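Famville Community Arts Room – Tables, Paper and Supplies Checklist
Walk-through completed February 13, 2025
Next full walk-through: September

Thank you, as always, for taking the time to read these all the way to the end. I know a checklist is nobody's favorite reading, but the comments are where the useful bits tend to hide, so please do have a look at those too.

1. Tabletops wiped and free of glue
OK. Both cream tops came up beautifully with plain warm water and a soft cloth. Please go easy on the scrubby sponges – they dull the finish, and then the marker ink sinks in and stays.

2. Tables level and steady
OK, with a comment. The front table had a small wobble when I leaned on it, so I turned the foot a little and tried again, and it's steady now. If it comes back, write it on the sheet by the door.

3. Seam between the two tables
Needs watching. The tops are pushed together, and I ran my hand along the whole join to feel for a lip. It's smooth enough for folding, but little fingers and thin paper both find their way into a gap, so push the tables snug before each session.

4. Folding area kept clear
OK. Supplies stay on the back table and the front one is for folding only. This has made such a difference! Fewer torn sheets, and far fewer scissors hiding under somebody's project.

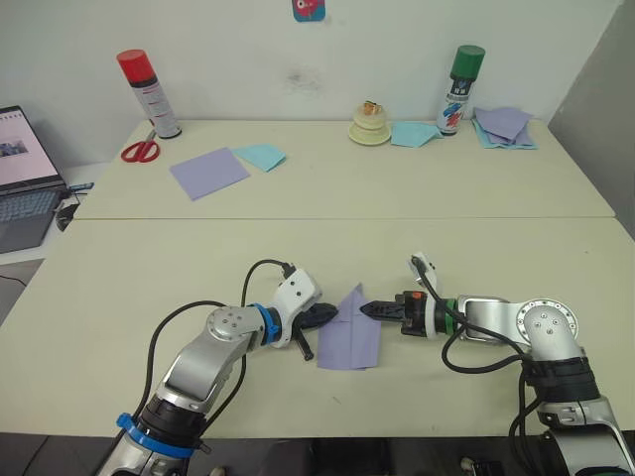
Should the colored paper be stored flat or standing up?
Flat, please, in the shallow drawers, with the pastels on top and the heavier card at the bottom. Paper left standing starts to curl within a week or two, and a curled sheet never takes a clean crease.

5. Scissors and craft knives
Action needed. The scissors are all back in their block, blunt ends up. The knife tin was closed but the latch is loose, and I'd like it replaced before the next family afternoon. Until then it lives on the high shelf.

6. Paper stock
OK. I counted 1,197 sheets in the drawers, 41 of them lavender, so we'll want more of that color before spring. The Clustora order form is in the blue folder.

7. Walkways and floor
OK, with a comment. Any cord that crosses the floor gets taped down along its whole length, please, and bags go on the hooks. Scraps are slippery underfoot, so a quick sweep at the end is very much appreciated.

8. Room limit
OK. Up to 6 folders at the front table at one time. I know it's tempting to squeeze in one more chair – I've done it myself – but elbows need room.

Items still open: 3 and 5.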